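The Washroom at Drurnano

Tyyne Kettunen had the bottles to see to before the guests came back from Vaughan. Urs Zaugg had left a note on the door. It said the gray bottle was for glass and the amber one was for tile, and that last time someone had mixed them up.

She did not think it had been her. She had worked at the inn for 3 years and knew the bottles by their weight.

The tiled end was always first. A child from room 212 had been playing there, and the toys were still by the wall, the red bridge and the yellow piece. The amber bottle stood open on the floor.
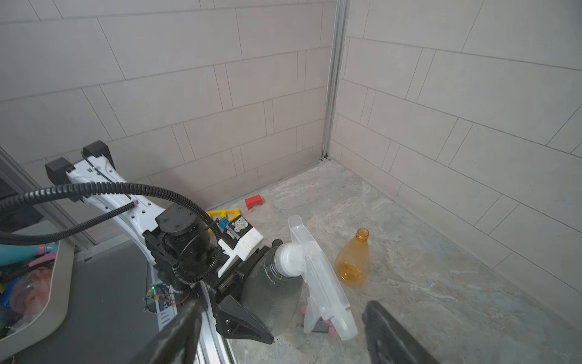
"Where did the cap go?" Urs asked from the hall.

"Look in the drawer with the spare sprayers," Tyyne said. "I put all the loose tops in there in November."

He went and looked. She could hear him moving things around. The drawer stuck, as it had always stuck, and he said something to it in a low voice. The inn had been built in 1776 and most of it stuck in wet weather.

When he came back he talked about Zada, where his sister had bought a house. It had new floors. He said he might go there in the spring and not come back. He had said this before, but he had never named a season.

Tyyne thought about who would write the notes then. She would have to do it herself — she had bad handwriting and did not like telling people things.

They got on with the tile cleaner. It was the orange kind that came on the truck from Bundov, and she used it for the grout.
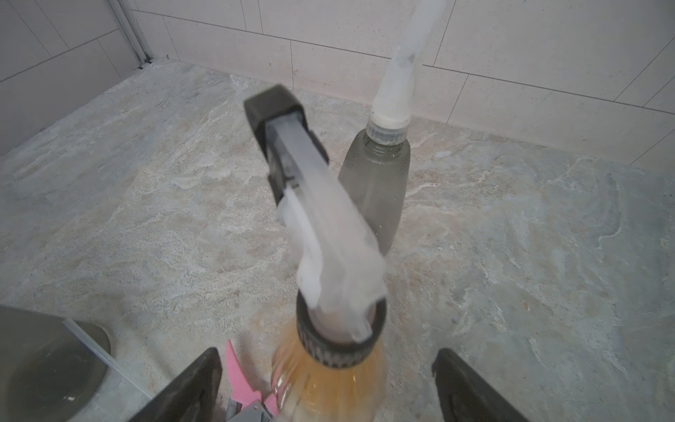
"How long do you leave it on?" he asked.

"Four minutes, then I rinse," she said. "Longer than that and the floor gets sticky."

He wrote it on the back of his note and put the note in his shirt pocket. A car pulled up outside. Tyyne picked up the toys and went to see if it was the family from 212.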